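3.2 Joint opening in softwood mouldings

Mitred corners in light softwood mouldings open when the timber loses moisture across the grain. The amount depends on the width of the rail, so narrow sections show less movement than wide ones. Mouldings for this part of the study came from two suppliers, Vorkow and Civstead, and were stored unglazed at the Zodville workshop until July. Each corner was glued and pinned by the same worker.

We use cookies to improve your experience on this site. Accept all | Manage settings

Samples were then held in the dry cabinet for 700 hours. Gaps were read at the outer corner with a feeler gauge, following the method of Mao (Section 2). Of the 29 corners tested, those cut from the Civstead stock opened less — a result we put down to its slower drying before sale. Glue failure was rare and was recorded separately from shrinkage. A typical pale wooden frame with a round felt pad near the mitre is given in Figure 2.

Pads of this kind hold the frame off the wall and let air pass behind it. Their effect on the joint was not measured, and the Long series, which was hung on an outside wall, is treated in Section 4.

Figure 2. Wooden frame with dark inner edge and corner pad.

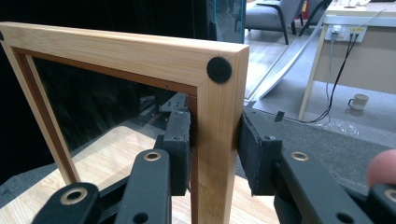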